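The Jemard Beach Wagon

I've dragged a lot of stuff across a lot of sand. Coolers, chairs, a boogie board with a bite-shaped chunk missing, wet towels that weigh as much as a small dog. Last summer I finally got tired of making three trips from the parking lot and bought the Jemard folding wagon, the wide-wheel one, and I liked it so much I started carrying it in the shop. So this is my page for it, and I'm going to go on a bit.

First, the wheels, which are the whole point. They're fat. Regular wagon wheels sink the second you leave the boardwalk and then you're basically plowing a ditch to the water. These float along on top of dry sand pretty nicely, even the deep powdery stuff up by the dunes (I won't lie, you still have to pull, but it's a stroll and a pull and no swearing). On wet sand you can do it with one hand and hold an iced coffee in the other!

The listed load is 200 pounds. I've never gotten near that. A full family day for us is two coolers, four chairs, an umbrella, the snack bag, the other snack bag, and one tired kid on the way back - and it handled that fine.

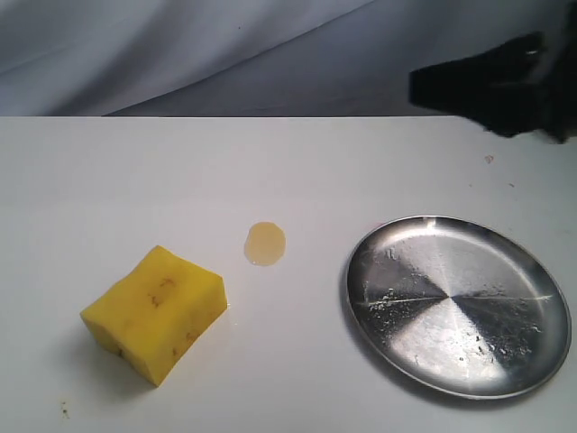 Soltden wrote in after the first batch went out: we used ours on the pebble beach up north all of June and the wheels were great, but the handle is a little short if you're tall, and I kept clipping my heels on the front. Any chance of a longer one?

Yes! The handle that ships now has a second click position that gives you a good bit more length. If you bought from the first batch, send me a note with your order number and I'll mail you the new handle for free. It swaps on with one bolt. I'm on the tall side myself and the heel thing drove me nuts too.

Now the fabric. The body is 600 denier polyester, so it feels like a decent backpack. It comes in sea green, rust, and a navy that shows every grain of salt (get the green). There's a mesh panel in the floor so the sand falls out the bottom, and I love that mesh more than I should. You shake the thing twice, fold it, and most of the beach stays at the beach. The liner unzips and you can hose it off in the driveway. Don't put it in the dryer. I did, and the edges went all wavy.

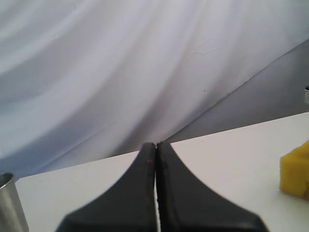 Folding takes a couple of tries to get the hang of. You pull the strap in the middle of the floor straight up, the sides come in, and the frame squashes down into a bundle that stands on its own end. The wheels pop off with a push button if your trunk is small. Mine is, and with the wheels off it goes in flat next to the stroller with room left for groceries.

A few things I'd want to know before buying:

It weighs more than the skinny-wheel wagons. The frame is steel, and lifting it in and out of a high truck bed is a two-hand job.

The cup holders fit a can or a normal water bottle. My giant insulated mug does not fit, and I've tried it from every angle.

Rinse the axles after every trip. Salt gets in there and they start to squeak like a gull. A drop of silicone spray fixes it if you forget.

It isn't meant for towing behind a bike. Please don't!

What's in the box: the folded frame, four wheels, the liner, the two-position handle, a carry strap, and a little bag with a spare wheel pin. I've lost mine already, so maybe tape yours inside the liner pocket.

You can add the Sterkutness shade top if you've got little ones or you burn like I do. It's a simple canopy on four poles that slide into the corner sleeves, and it stays put in a normal beach breeze. In real wind, take it down before it takes off - I chased mine past the lifeguard stand once and got a round of applause. The Nghiêm cooler bag fits too, and it sits snug at the back end so it doesn't slide around on the ramps. It holds 16 cans plus ice. Both are sold on their own, and both fold down inside the wagon when you pack up.

Orders placed by 9th September go out with the carry strap in a matching color. After that you get black, same strap. Sand-colored wagons are sold out and I don't know yet if they're coming back, but you can leave your email on the contact page and I'll write to you when I hear.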